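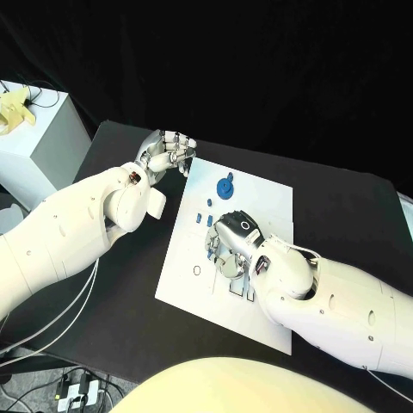

Fig. 1. White board on a dark gray tabletop, two robot arms reaching toward it.

How Loud Is the Reading Room? Noise and Study Habits in the Tritalbridge Library
Sepehr Shokri and Golnar Dehghan
Term project report, 17 Feb 2024

1. Why we did this

Everybody complains about noise in the Tritalbridge library. First floor especially. The signs say quiet study but the printers are right there, and the door to the stairs bangs. We wanted numbers. Our question: does the noise level change where people sit and how long they stay, or do they just pick whatever seat has an outlet?

Our guess going in was that noise matters most. Partly wrong, see section 4.

2. What other people say

Not a long section, we ran out of time. Most of what we read was on open plan offices, which is close but not the same thing. The main point we took from it is that speech you can understand bothers people more than steady noise at the same level. A fan is fine. Two people talking about their weekend is not. We used this when we wrote the survey, so speech and machine noise are separate questions.

3. Method

Two parts, readings and a survey.

Readings: sound meter app on Golnar's phone, set on the table, mic pointing away from us. Five spots: printer area, window tables, the long tables in the middle, the carrels at the back, and the couches by the Kiani room. One reading every minute while the library was open, over several visits. After throwing out the ones where somebody bumped the table we had 1384 readings. Phone apps are not calibrated so we only compare spots with each other, we don't claim the decibel values are right.

Survey: paper, one page, handed out at the tables. 29 people filled it in. Questions on why they picked the seat, how long they planned to stay, what bothered them, and if they were wearing headphones. Sepehr typed the answers into a spreadsheet and Golnar checked them against the paper.

We also wrote down when a seat was taken and when it was left, but only at the window tables and the carrels. Doing it for the whole floor was too much for two people.

4. Results

Printer area was loudest, no surprise. The carrels were the quietest. Window tables came out second loudest, which we did not expect. The heater under the windows runs most of the morning and it rattles.

But the window tables fill up first anyway. Every visit. People there also stayed longer than people in the carrels, and on the survey the window people mostly wrote "light" or "outlet" as their reason. Hardly anyone mentioned the heater. Several mentioned talking.

Couches were in the middle for noise but had the most complaints about speech. Makes sense, group meetings let out of the Kiani room and people keep talking on there way out.

Headphones: more than half of the people who filled in the survey had them on. We can't say if it's because of the noise or if they would wear them anyway. One person wrote "habit, nothing is playing."

5. Problems

Small sample. Everyone was a student who was already in the library, so people who gave up on it and went to the Brelia cafe are missing, and those might be exactly the ones who mind noise the most.

The app stopped recording twice when a call came in. Those stretches are gone.

Also question 4 on the survey was badly worded ("Is it quiet enough or too loud?"), some people circled the whole thing. We dropped it.

6. What we would change

Move the printers next to the stairs so the loud stuff is all in one place. Felt strip on the stair door, cheap. Put outlets in the carrels, at the moment only the end ones have them. And a sign outside the Kiani room asking people to finish thier conversation inside.

We want to repeat the readings in April when exams are closer and the heater is off. If the window tables get quieter and nobody stays longer, then the heater never mattered much.

Survey form and the table of readings are in the appendix.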